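Skalel devlog: the inventory screen that ate my January 2024

Hello again! I promised a post on the fishing minigame, and I'm going to have to disappoint you, as the fishing minigame is currently a grey square that says FISH. What I've been doing instead is rebuilding the inventory for the third time. Yes, the third. Emilian has stopped asking.

If you're new, Skalel is the little trading game I've been making in the evenings with Emilian Jitaru (code, patience) and Chantal Gill (all the art you like, none of the art you don't, that's mine). You run a stall in a harbour town called Rurkitz and buy things off boats. At the moment there are 134 items, and the old grid made every one of them a one-square thing, so a coil of rope took up the same room as a thimble. It worked, but it felt like filling in a tax return.

So now items have shapes! You can turn them with the right mouse button, and they snap to the nearest free spot when you let go. The snapping took me 30 hours, most of which went on one bug where a rotated item would save with its old colour and its new position, then load the other way round. Chantal found it by putting a ladder in a teapot.

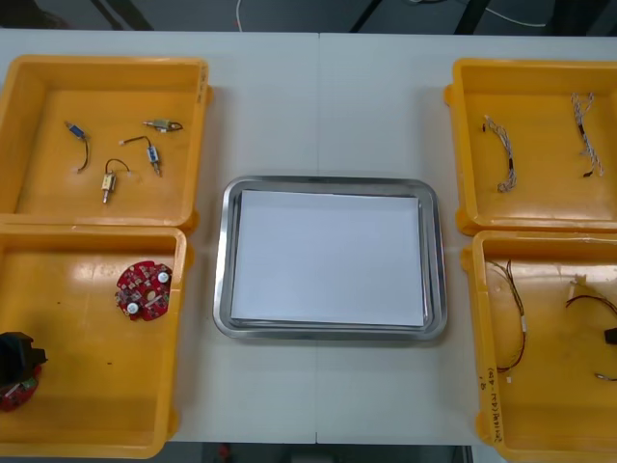
Devlog / Playtesting

We sent the build to a few people over the break. Aicha Ait Brahim played for an entire afternoon and sent back a list of 44 notes, bless her, and I've fixed maybe half. The big one was that she never realized you could sell to the boats as well as buy from them. That's the whole game! I'd hidden the button behind a tab, next to the weather. It has its own spot on the dock now, and Chantal drew a bell for it.

Teodor hated the music, which is fair, I made it on my phone.

The other change is the save file. It was storing the full description of everything you owned (why, past me?) and now it only keeps an ID, a position and a rotation. Old saves won't load in the new build, sorry, so finish your run first if you're attached to it.

Next up is the price system, and then I really will do the fish. I'm hoping to have a new build up in February. If you want in on the testing, leave a comment with what kind of computer you've got, especially if it's an old one.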